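From: H.
To: bench-users
Subject: Re: [bench-users] Major keeps going after pedal release (ticket 2828)

On 12 Dec 2020, Berkay Öztürkmen wrote:

> Hi all,
>
> Not sure if this is me or the bench. I was closing on the practice pad,
> needle through, thread in Major, nice and slow. Took my foot off the
> pedal to shift my hands, the way you do every few seconds, and Major
> did not stop. It followed my right hand all the way back to my coffee.
> The stitch came with it and so did a piece of the pad.
>
> Console said RELEASED the entire time. Green and everything.
>
> I hit the big button, which worked. Filed it as 2828. It happened again
> after a restart, smaller. I have stopped using the bench and put tape
> over the chair. Could someone who understands the Pedonik box please
> look before it eats somebody's finger?
>
> Also is the tape OK? It was the only thing I could find.
>
> Berkay

The tape is fine. The tape was the best safety device on that bench for a day and a half and I would like it noted that it never reported a false green.

It isn't you. I've spent more time under that console than I planned to this month and I can make it happen whenever I like now, so let me write it down while I'm still annoyed enough to be thorough.

For anyone who hasn't sat at the Bovberg bench: foot down, the arms follow your hands. Foot up, the arms hold still and you can put your hands wherever you want. The whole arrangement depends on "foot up" getting from the floor to the arms. You would think we'd have been more careful with that one.
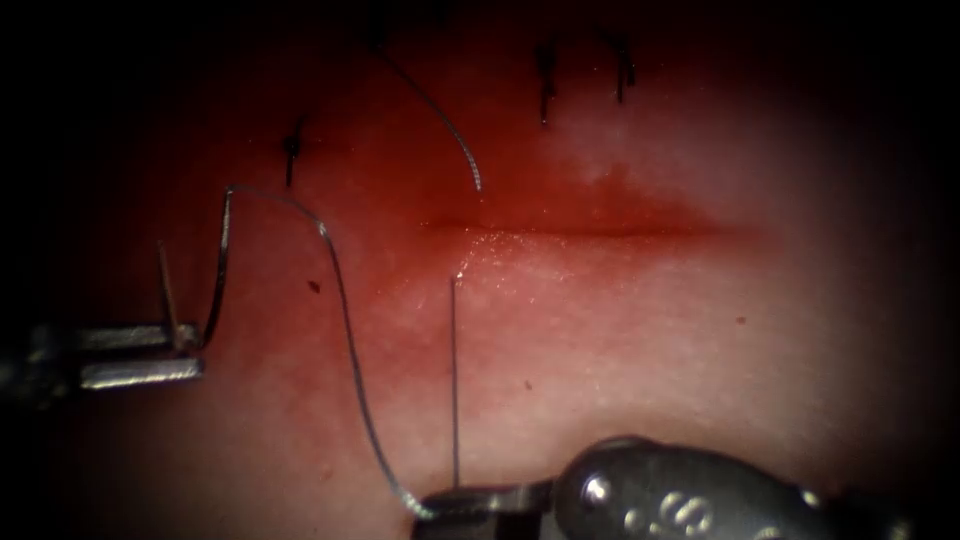 The pedal is wired to the Pedonik box. The box sends a message when the pedal goes down and another when it comes up, and in between it sends a heartbeat saying "still here." Those go over to Demska, our bridge program, which I wrote the first version of and will therefore be gentle about. Demska passes them to two places: the console, which shows you the light, and the arm controller, which does the moving. Two separate queues. The console gets its copy first.

When the arm queue is full, Demska drops the oldest message to make room. That was my idea. It made sense for joint positions, where stale ones are useless anyway. Somewhere along the way the pedal messages got put in the same queue, and a pedal release is exactly one message, sent once. Drop it and the console knows your foot is up, the log knows your foot is up, and Major is still of the opinion that you two are working together.

It stays of that opinion until the pedal watchdog fires, which takes 650 milliseconds. On paper that is a blink. With thread in the jaws and a hand on its way to a coffee cup, it's plenty.

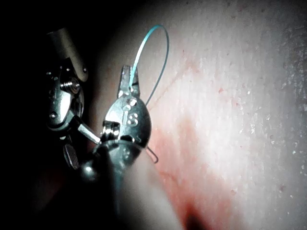
Suture held in the jaws, with the loop standing up above them.

So why only Major? I wondered the same, and spent an embarrassing hour swapping cables on the theory that the arm was haunted. The left arm has the same bug. It has a shorter queue of things to do, because we never turned on the extra force logging for it, so it hardly ever fills up. We turned force logging on for Major in the last update. That's when this started. Berkay was just the first person to be holding something at the time and also to be honest about it. (If anyone else saw a little twitch after lifting off and blamed their own hands, please add it to the ticket. I did, and I did.)

And why did it happen smaller the second time? The watchdog counts from the last heartbeat it believed, so the time you get depends on where in the cycle you lift your foot. Some releases run nearly the full length and some are over before you'd notice. Which is a lovely property for a fault to have if you want it to survive three people saying "huh, seems fine now."

How to reproduce it, for those who need to see it themselves. Unload the arms first. Do not do this with a needle in, and don't do it alone.

1. Start the bench as normal with force logging on for Major. Open and close the jaws a few times and let the console settle. Leave the thread out of it. I know a stitch makes a nicer demonstration, and I know what the pad looks like afterward.

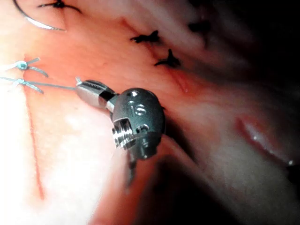 2. Start a second viewer on the arm stream. Any viewer will do. This is what fills the queue, and it's also what I suspect was going on in Berkay's session, as I found one of mine left running from the night before. Sorry, Berkay.

3. Foot down, move the right hand slowly in one direction, and lift your foot without stopping the hand. Repeat. Within a dozen tries you'll get one where the light goes green and the arm carries on. Have your other hand on the big button. It cuts motor power directly and doesn't go through Demska, for which we can thank whoever built the bench before I was allowed near it.

4. Look in the bridge log for "dropped oldest." You'll find it one line after the release. It has been printing that line at debug level since January, politely, to an audience of zero.

What I've changed so far:

Pedal messages have their own queue and it can't drop anything. If it fills up, which would take some doing, the bridge stops the arms and complains.

Release is now sent with every heartbeat as a state ("pedal is up") as well as once as an event. Losing one message costs you one heartbeat.

The green light comes from the arm controller. It used to tell you what your foot was doing, and I assume you have a fair idea of that already. Now it tells you the arms have stopped. If the two disagree it goes amber and beeps. The beep is horrible. I tried to find a nicer one and then decided against it.

What I have not changed is the watchdog time. I'd like it a lot shorter, but last time somebody shortened it we got a stop every time the network hiccuped, and after a week of that people had started taping the pedal down. I would take a slow watchdog over a taped pedal. Opinions welcome, measurements more welcome.

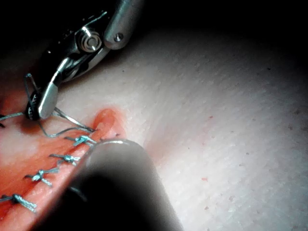 One more thing, about the pad. Several of you have asked if the jaws could just let go when the pedal comes up, so that a runaway arm at least wouldn't drag the stitch with it. I thought about it on the way home and I don't like it. Half the reason for lifting your foot is to keep hold of something while you rearrange yourself. If the grasper opened each time you'd drop the needle each time, and then you'd be fishing around for it with the tip of the other instrument, swearing, and that's how the last pad got ruined. Jaws stay shut on release. They also stay shut on the big button, so if you've stopped with thread under tension, cut the thread before anybody powers up again. Cut it close to the jaws and leave the needle alone until the arms are parked.

Until I say otherwise:

The bench is usable with force logging OFF for both arms. I've run it that way for an afternoon with the new bridge and two viewers open and couldn't get a late stop. That's an afternoon, mind you, and the old one also survived a lot of afternoons.

Somebody else in the room, within reach of the button. Working late by yourself with headphones on is no longer a plan.

Check the version string at startup. If it doesn't say "pedalfix" somewhere you're on the old bridge and you should get up and put the tape back.

I still owe 2828 a proper test that runs unattended and presses the pedal by itself. At the moment the pedal is pressed by me, and my ankle has asked for better tooling. If anyone has a small solenoid they aren't attached to, I'm interested. Needs to push about as hard as a bored foot.

Berkay, I owe you a pad, and I moved the coffee. It's on the shelf by the door now.

H.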